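夹爪社团的厨房杂活小窍门（攒了一个学期的）

上回那篇讲怎么洗硅胶锅铲的,居然有人看完来问我:你们社团不是搞机器人的吗,怎么天天写厨房?哈哈,因为我们这个学期的题目就是厨房啊!校际赛的项目叫“家务任务”,摆桌子、拿壶、叠布、收杯子,全得用夹爪来做。我在家做饭做了这么多年,进了社团才发现,好多平时随手就来的动作,换成两根手指头的夹子,立刻变成一门学问。练着练着,我自己在家干活的习惯也改了不少,所以把笔记整理一下放上来,做饭的、带学生的、自己在家捣鼓夹爪的,各取所需吧。

先说壶。

带把手的水壶、奶壶,大家第一反应都是去夹把手。我也是!练了两个礼拜,发现把手要看形状。环形的把手中间是空的,夹爪从侧面进去,夹住竖着的那一段最稳;夹到上面拐弯的地方,壶一提起来就会歪,像喝多了一样。我现在教新来的同学,都让他们先用自己的手,只伸拇指和食指,去捏把手的不同位置,捏哪里壶不打转,夹爪就去哪里。这个办法土得很,但是十分钟就能讲明白,比看我画的图管用多了(我画的图真的很难看)。

在家也一样用得上。手腕不好的朋友,倒水的时候别捏把手最上面,往下挪一点,贴近壶的重心,手腕会轻松不少。我妈试了,说早该告诉她。

不锈钢的壶还有一个麻烦,滑。手指头上有一点点油,夹上去就跑。我们的做法是练习前先把壶身擦一遍:温水加一滴洗洁精,软布擦,清水过一下,再用干布擦到没有水印。夹爪的指尖也要擦,别偷懒。橡胶的部分不要用酒精反复擦,我去年有一副就是这么擦硬的,摸起来跟旧鞋底似的,抓什么掉什么。现在只用拧干的湿布,擦完晾着,不晒太阳,也不放在暖气上烤。

壶里要不要装水?我的意见是先空着练,等动作熟了再装一点点。想模拟重量又不想拖地的,可以装生米!大米倒出来的声音还挺好听,洒了拿小刷子一扫就行。不过练完的米别混回米桶里,单独装一个罐子,写上“练习用”。我们社团的练习米已经用了快一个学期了,颜色有点可疑,谁都别煮。

再说布。

布是我个人最头疼的东西,没有之一。壶好歹有个形状,布是你夹它一下它就变一个样子。新手我推荐用格子布,餐布也好,厨房擦手布也好,格子越清楚越好。好处有两个:一是叠的时候有线可以对,边对边、角对角,歪没歪一眼就看出来;二是事后看录像的时候,能看出布是从哪一格被提起来的。纯白的布看录像简直要命,一团白,什么也分不出来。

夹布的位置,别夹尖尖的那个角,往里面退一格再夹。夹最尖的地方容易滑脱,退进去一点,布厚一点,吃得住力。提的时候慢,先往上提一小段,停一下,再往前走。Benjie Manalo是我们队里叠布最快的,他的秘诀就是那个“停一下”,别人都急着走,他停那么一下,布自己垂顺了,后面反而省事。我学了一个月才学会停。

布洗之前记得把旧的胶带撕干净。我们为了标起点,喜欢在布上贴小块的胶带,有一次忘了撕就丢进洗衣机,出来粘成一坨,棉絮全在上面。补救的办法:用吹风机热风吹一会儿,胶软了趁热揭,剩下的胶印用一点食用油揉开,再用洗洁精洗掉。油别倒多,指甲盖那么大就够。新布也建议先洗一次再用,刚买回来的布上面有浆,硬邦邦的,练好了手感,一洗又全变了,等于白练。

皱得厉害的布不用熨。喷一点水,摊平,用手掌从中间往外推,放着自然干,平得足够用了。

然后是桌面。

底下垫什么很关键。光溜溜的桌子,壶一碰就走,夹爪还没合上呢,壶先跑了。铺一层布会好很多,可是布本身也会跟着跑,所以布底下再垫一张防滑网,就是铺在抽屉里的那种,便宜,剪刀随便剪。剪的时候比布小一圈,不然边上露出来会勾住夹爪。家里揉面的时候案板老是滑,也可以用这一招,或者垫一块湿毛巾,效果差不多。

东西别摆在桌子边上。我知道你想说这谁不知道,但是夹爪握在手里的时候,你盯的是指尖,手肘在干什么完全没有数!我们掉过两个杯子,全是手肘扫下去的。现在的规矩是离桌边至少一个手掌宽,练习一律用不锈钢或者塑料的,玻璃和瓷的上场前一天才拿出来摸一摸。

手持夹爪的握法也说几句。很多人一上来握得死紧,练二十分钟手就酸了。放松一点,手腕保持平,动的是小臂。袖子宽的同学把袖口卷上去,或者拿皮筋箍一下,宽袖子会挂到壶把,我亲眼见过连壶带布一起拖走的。手链手表能摘就摘。长头发扎起来,低头的时候头发会垂到标记块前面,挡住了那一段数据就得重录,非常气人。

说到标记块,就是那个贴着黑白方格图案的小方块。脏了用干的眼镜布轻轻擦,别用湿纸巾,图案是纸打印的话一擦就花。边角翘起来了用双面胶补,千万别用胶水,胶水渗过去纸会发皱。我会多打几张备着,夹在笔记本里,压平了带去赛场。打印用哑光纸,亮面的纸在日光灯底下反光,白花花一片。灯光这事也值得提一嘴:换了房间之后先试一下再开始,靠窗的位置下午和早上完全是两回事,尤其是不锈钢的东西,亮得像镜子。

今年九月我们从原来的小教室搬到了Gullutside的楼上,地方一下子大了,旁边有楼梯,来来往往的人也多。刚开始我还嫌吵,后来发现挺好,赛场上比这吵多了,早点习惯也行。练习的时候大概就是下面这个样子: 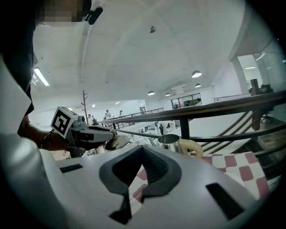 手持夹爪对着不锈钢壶练习,旁边铺的是红白格子布。

接着说收纳。夹爪用完不要直接扔进工具箱,指尖会压变形。我拿旧的鸡蛋托剪一剪垫在箱底,一格一格的,放小零件也合适,螺丝按大小分开,再也不用趴在地上找。我们有一套比赛用的道具,都收在叫Kong的那个箱子里(队里给每个箱子都起了名字,别问我为什么),盖子里面贴一张清单,拿走什么自己画个勾。这一招我已经搬回家用在调料柜上了,酱油买重的毛病治好了一半。

练习记录也要写。不用写得多漂亮,夹哪里、掉没掉、换了什么布,一行就够。我翻了翻本子,光是拿壶这一个动作,这学期就记了203次,真的是一行一行写下来的。最早那几页字迹还很认真,后来就剩“掉”“又掉”“成”。可是赛前复习的时候,这些字比什么教程都有用,一翻就知道自己老是栽在哪一步。

花钱的事情有人问过,我就老实交代。壶、布、防滑网、鸡蛋托,这些加起来58块,鸡蛋托还是白捡的。夹爪本身贵,社团申请下来的那一笔是4000块,所以拜托大家爱惜一点,擦干净再还!自己在家玩的朋友没必要一步到位,拿一把长柄的食物夹子就能练。夹头上缠两圈橡皮筋,手感意外地接近,缠的时候别叠在一起,并排缠,夹东西才不会歪。练熟了再去想设备的事。

顺便推荐一个小游戏,是Chutima Mahawong带新人时想出来的,特别适合家里有小朋友的。把格子布铺平,壶放在一头,另一头指定一格,用食物夹把壶挪过去,要正正好落在那一格上。不许用另一只手扶!落偏了就退回起点。看着简单,我第一次玩了一晚上,晚饭都吃晚了。小朋友玩记得用空的塑料壶,轻的,砸到脚也不疼。

差点忘了水渍。不锈钢壶用久了里面会有一圈白,倒一勺白醋兑上温水,泡半个钟头,拿软刷子转几圈就下来了。外面千万别用钢丝球,刮花了以后一道一道的,反光更乱,识别起来更麻烦,而且也不好看嘛。洗完倒扣在架子上,底下垫根筷子,留条缝透气。

下次想写一写怎么夹鸡蛋。我们已经在试了,目前的战绩不太方便公布,厨房里这个礼拜吃的都是炒蛋。你们要是有夹软东西的好办法,豆腐也行,香蕉也行,留言告诉我,我拿去队里试。

2025年11月19日

相关文章
硅胶锅铲发黏怎么洗
食物夹选长的还是短的
防滑网的几种剪法
Brirkov校际赛家务任务报名前要准备的东西
Lulavness工具箱改造:鸡蛋托篇
练习用的大米怎么存才不长虫
格子布褪色了还能不能用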